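Cundeck guest house – monthly walk-round, 22nd June

Fire doors. All close on their own bar the linen room, drags on carpet. Plane it or lift the carpet.
Extinguishers. In date, next service November.
Alarm. Tested, fine. Panel clock still an hour out.
Room 14 toiletries. Nothing leaking, labels readable. Clear bottle needs a name on it.

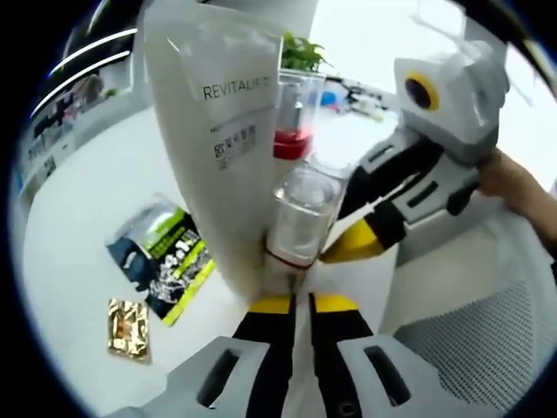
Clear bottle and the Revitalift tube

Hot taps. Basin in 14 too hot again, valve wants turning down. Said this last time.
Stairs. Nosing loose at the half landing, taped for now – not a repair. Puvudstead have the part.

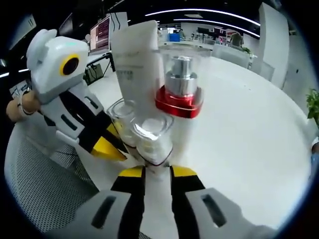
Back stairs light on a 40 watt bulb, too dim, swap it. Handrail solid.
Electrics. Kettle leads ok. Tennant heater in the lobby has no test sticker, dont use till it has. Meter read 1,718.
Glass and cups. No chips found. Plastic only in bathrooms please, had glass in two of them.
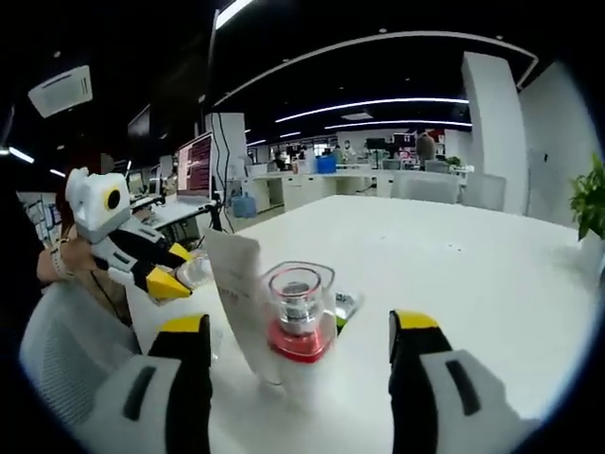
Clear plastic cup, white table

Outside. Bin store gate wont latch. Moss on the ramp, needs a scrub befor the weekend lot arrive.
First aid box. Short of plasters, order a 200 box from Clikico.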